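Home Books Podcasts Essays About Contact

Last updated 2/14/22

The Morning Routine Is Oversold

I have read nine books on self-improvement since January, and seven of them told me to get up at five. The best known of the bunch, Gimilis, gives the first hour of the day four chapters. Sleep gets two pages.

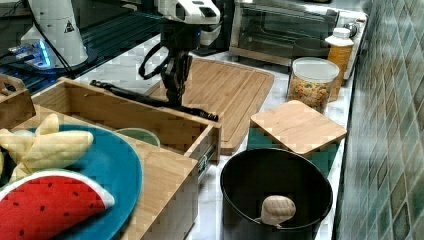
My complaint is with the order of things. A person who goes to bed at midnight and sets an alarm for five is tired, and a gratitude list will not fix that. The authors mostly work for themselves and can nap at two. Their readers have a shift to get to.

The Larnico podcast is a little better. Its hosts at least admit that they dropped the routine when their kids were small -- then they spend the rest of the hour selling a planner. 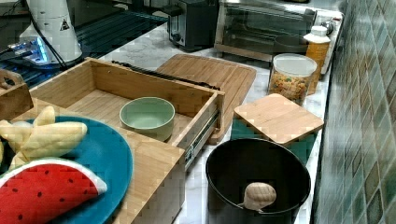

Does getting up early make a person more disciplined?

It makes a person awake earlier. What they do with the time depends on the same habits they had the day before.

I kept the Trindeo habit journal through January and wrote 3,526 words in it. Most of them were about being tired.
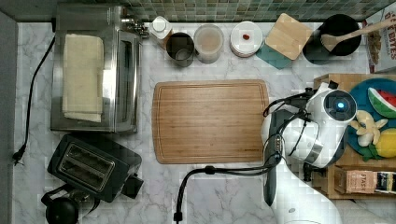

What helped was dull. I picked a bedtime and stuck to it, and I stopped reading advice after dinner. I still got up at 6:30, same as always, and the days went better.

If publishers want to help people, they could put out a short book on going to bed. I would buy it.

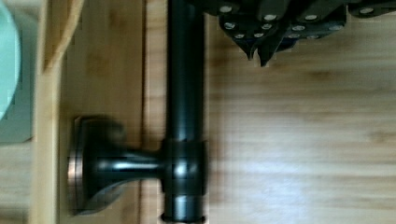

Dark metal rod with a round mount on a wooden surface.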